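An Evening at the Ulelora Robotics Open House

I almost didn't go. It was raining sideways, the parking lot at Ulelora was full by the time I found it, and I'd had one of those workdays where the couch starts calling your name at lunch. But my nephew is in his second year in the automation program there and he'd been texting me about the open house since before the holidays, so on Tuesday, January 16, 2018 I put on my good boots and drove over. So glad I did!

If you don't know Ulelora, it's the technical college out past the rail yard, in the long brick building that used to belong to Brunet, the folks who made oven doors. My mother worked for Brunet for a couple of summers and she swears the place still smells of enamel. I couldn't smell anything but coffee and wet coats. They've kept the old loading bay and the clock, and the rest has been cut up into teaching labs with big windows onto the hallway, so you can wander along and peek in even when a class is going on.

Sign-in was at a folding table where they gave you a name sticker and a map. The map was a photocopy of a photocopy and the east wing had vanished into the fold, so I did what everybody else was doing and followed the noise.

The noise was the first-year contest. I got there in time for the second half. Each team gets the same kit of motors and a bag of plywood parts, and they have 15 minutes to get a little rolling robot to carry ping-pong balls over a ramp and drop them in a salad bowl. One team's robot went backward the entire time, very confidently, and the crowd loved it more than the one that won. There was a girl of maybe six standing next to me who yelled "OTHER WAY" at it until she was hoarse. The winners got a trophy made out of a gearbox and their names in marker on the wall, next to all the previous winners. I liked that wall a lot. Some of the handwriting is terrible.

After that I grabbed a cup of soup (more on the food later) and went down the hall to the second-year project labs. The deal in the second year is that you join a team in the fall, pick a task from a list the instructors put together, and work on it until the final presentations in March. The list is supposed to be stuff that real workplaces do. My nephew's team drew the card that said "service a desktop computer," and they call their project Proturis. I asked what it meant and got four different answers from four students, so I've let that one go.

The instructor in charge of that lab is Jérémie Cordier, who is very tall, talks with both hands, and was clearly having a great night. He'd worked in electronics repair before he taught, and he said he put the computer on the list on purpose, after years of students picking blocks and cups. A block doesn't care how you hold it. A drive in its plastic caddy has to go in straight, and if you come at it a hair crooked it binds up, and then you have an arm pushing on something that won't move. He did an impression of an arm pushing on something that won't move. It was pretty good!

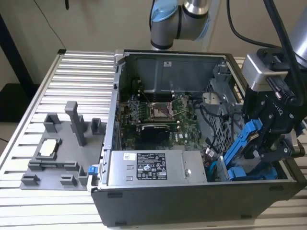
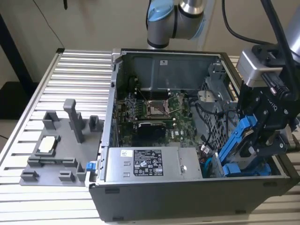
The Proturis bench, with the Dell tower on its side and the blue drive caddy in the gripper.

I stayed in that room far longer than I'd planned. You stand behind a strip of yellow tape on the floor, and one of the students talks you through what the team is working on while the others type. My nephew had the talking job when I came in, and he did great, even though he caught my eye and lost his place once (sorry, kiddo).

What surprised me was how much of the work has nothing to do with the arm moving. They keep a notebook, an old-fashioned paper one with a rubber band around it, and it's open on the desk for visitors to flip through. Page after page of it is stuff like "came in from the left again" and "who changed the speed" and a really lovely pencil drawing of a caddy clip, with arrows. There's a tally at the back of every practice attempt they've logged since the fall. They were at 166 when I looked. The goal they set themselves is 200 before the March presentations, and each one gets a line about what went right or wrong. Another student, who had a cold and was being very brave about it, told me she'd argued for 1000 at the first team meeting and been voted down before she finished the sentence.

I asked a lot of dumb questions and they were really patient with me. For example, I wanted to know why you'd bother with two arms on one computer. The answer was that people have two hands and use them both, and once you start paying attention to yourself fixing something at the kitchen table you notice how much the lazy hand is doing. I went home and changed the battery in my smoke alarm and paid attention, and okay, fair point!

I also asked about the plastic holder plate, the kind of thing that gives parts a set place to sit. They design those on the computer and 3D print them in the room next door. Mr. Cordier said that's where most teams lose a week, every year, like clockwork. They measure the part, they print a holder that matches the part exactly, and then the part won't go in, as they've left it no wiggle room. Then they print it again with too much. He has a bin of the rejects under the sink, going back years, and he lets visitors take one. I picked a little bracket with somebody's initials scratched on the bottom. It's on my windowsill holding up a cactus tag.

There was one older man in the group with me who'd spent his career fixing office machines, and he and the students got into it about screws. He wanted to know what they'd do about a stripped one. They didn't have an answer yet and said so, and one of them wrote his question down in the notebook. He looked so pleased. I think he'd still be there if his wife hadn't come and found him.

The other labs, more quickly, as I only had so much evening left:

Across the hall was the greenhouse team, who are building a cart that drives between trays and takes the temperature of the soil. It was parked with its lid off because of a battery problem, but they had a video of it going, and they were giving away basil seedlings. Mine is already leaning.

Next to them was a sorting project, nuts and washers and bolts down a chute. It's loud. I'd call it the most popular with kids by a mile, since you're allowed to throw the handful in yourself.

And upstairs there was a welding simulator with a helmet and a line of people waiting for a turn. I waited and took my turn and got a score I won't be sharing.

The food! It was done by Restodent, the little student-run café by the front doors, which I'd never been into and will be going back to. Tomato soup in paper cups, grilled cheese cut into strips, and a tray of lemon bars that was empty and then full and then empty again every time I walked past. They charge hardly anything and it goes to the project budgets. The hospitality students run the whole thing, and the automation students built them the order screen, which froze right when I got to the counter. The guy at the register just pulled out a pad and pencil and kept right on going.

A few practical things if you're thinking about going next year. Park on the street behind the building and use the loading bay door, it's closer to the labs anyway. Go to the contest first, then eat, because the line for soup gets long once the contest lets out. Wear shoes you can stand in, there aren't many chairs. Kids are welcome everywhere except the welding room, where they have to be twelve. And don't be shy about asking the students things. The ones standing by the door looking terrified are the ones who've been told to talk to you, and they warm up fast when you ask what went wrong this week.

They also do a shorter version in March for the final presentations, and that one is open to the public too, in the old Brunet assembly hall. Each team gets a slot to show its task and then takes questions from the instructors and from whoever else shows up. My nephew says the instructors are the easy part, and that last year somebody's grandmother asked the hardest question of the day. I've got it on the calendar and I've promised him I'll sit toward the back.

If anyone from the soup line is reading this, I'm the one who walked off with the green umbrella. Mine is also green, but mine has a wooden handle. Yours is at the front desk at Ulelora, and I'd love to have mine back.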